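Campaign finance: Grabowska PAC amends its July report

Grabowska for the Valley, the committee backing the incumbent in the county executive race, has filed an amended disclosure covering the second quarter. The amendment adds 27 contributions that were missing from the first version and reclassifies one vendor payment. The county elections office posted both versions, and readers who downloaded the earlier file should replace it.

The vendor payment went to Vultance, a consulting firm that handles direct mail and text outreach. It was first listed under "general overhead" and now appears under "voter contact." The amount, $1,998, did not change. Payments over $800 in the voter contact category must carry a copy of the invoice, and the amended filing includes one.

None of the added contributions exceeds the county limit. Most came in through a ticketed reception at the Fala Room and were entered in a separate ledger that was not merged before the deadline. Ticket sales count as contributions at face value, less nothing for food or drink. Table supplies at the reception were bought by the host and are reported as in-kind.

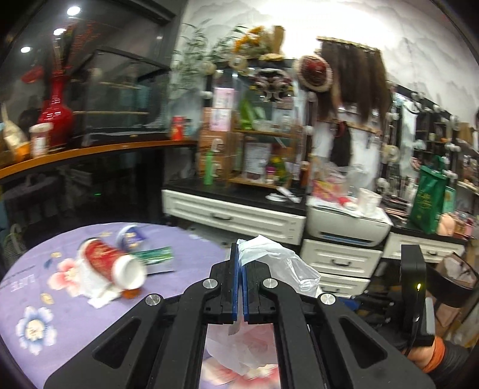 What the Bullell complaint says

The rival campaign, Bullell for County, has filed a complaint with the elections office. It makes 2 claims. The first is that the original report was knowingly incomplete. The second is that the in-kind value given for the reception is too low, as it leaves out room rental.

The Grabowska committee answered in writing. It says the ledger error was found during a routine bank reconciliation and corrected within the period the rules allow. On the room, it says the space was offered at the standard rate for community groups, which is zero before 6 p.m. The reception began at 4:30 p.m. and the response does not state when it ended.

That end time matters to the second claim. If the event ran past 6 p.m., the evening rate would apply to the remaining hours and would have to be added to the in-kind total. The elections office has asked for the booking record.

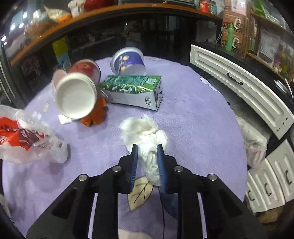 Purple table covering with a leaf print.

A late or incomplete report carries a flat fine, which is waived for a first amendment made in good faith. An in-kind correction carries no fine unless it pushes a donor over the limit. Staff review comes first, and a hearing is scheduled only if staff cannot close the matter on the documents. Both filings, the complaint and the written response are available at the elections office counter and on its disclosure page.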